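Robot Handling Lab, Unit 5: Comparing Grippers on Hand Tools
Course handout, revised April 4, 2023
Instructor: Ingegerd Myklebust. Lab assistant: Joar Bråten.

Bring this handout to the lab. You will need the calibration sheet from Unit 4 and a pen. The arms are booked in pairs, so find your partner before you come in.

What the unit covers

In Unit 4 you picked up blocks and tubes. Those parts do not push back. A hand tool does, as soon as it touches the floor or the table. In this unit you compare two grippers on the same arm, with the same controller and the same wrist camera, and decide which one you would use for a sweeping task.

The two grippers

Gripper A is the Modeck parallel gripper. The fingers are stiff and have flat pads. They stay parallel through the whole stroke. Closing force is set in the controller and holds well, but the pads only touch what is directly between them. If the handle is tilted when the fingers close, the pads meet it on an edge and it can turn under load.

Gripper B is the soft-finger gripper from Sosa. The fingers are rubbery and taper toward the tip. They bend a little on contact and settle against the handle. You lose some stiffness, and the tool tip will lag behind the wrist when you change direction.

Do not swap fingers between the two bodies. The mounting holes look the same and are not.

Setup

Home the arm before you attach anything.
Mount the gripper with four screws. Tighten them in a cross pattern.
Load the controller profile with the same letter as the gripper.
Open the camera view and check that both fingertips are visible when the gripper is closed.
Run the empty open and close cycle 11 times. Stop if you hear clicking.

If the fingertips are not visible, loosen the camera bracket and tilt it. Write down the new angle. Oda Backlund's group skipped this in December and had to repeat the whole set.

Trials

Each pair does 47 trials per gripper. A trial is one grasp, one lift, one stroke along the floor, and one release. Start with the tool handle lined up with the fingers, then repeat with the handle turned. The order of angles is on the sheet taped to the Draltavham bench.

Score each trial as follows.
0: the tool was dropped or never lifted
1: the tool was held but turned in the fingers during the stroke
2: the tool was held and kept its angle

Write the score at once. Do not go back and change scores after watching the recording. If the recording disagrees with your score, put a note in the margin.

Reading the wrist camera

The camera moves with the gripper, so a tool that is held firmly should stay in the same place in the view while the floor moves behind it. Pick one point on the tool near the fingers and one near the far end. If the near point stays still and the far point swings, the tool is either bending or turning. To tell which, look at the angle of the handle where it leaves the fingers.

Questions for the report

Which gripper had the higher mean score with the handle turned?
Did the score drop as the trials went on? If so, check the pads for dust before you blame the controller.
Would a higher closing force have helped? Give a trial number to support your answer.

Reports go to Gøran Engström in the Vavness office. One report per pair, five pages at most.

Choosing the two reference points

Soft fingers make the near point harder to choose, as the rubber can hide part of the handle when it bends around it. Mark a spot on the plastic just past the fingertips. For the far point, use the place where the body of the teal broom meets the bristles. The bristles themselves splay out in fine strands and spread differently under load, so they are no use as a mark. Do not measure against the orange paper scraps either, as they are loose on the floor. Idun Midtbø has a printed overlay grid if you want to check your angles by hand.
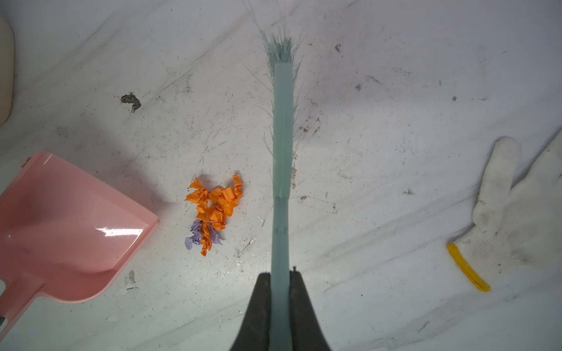
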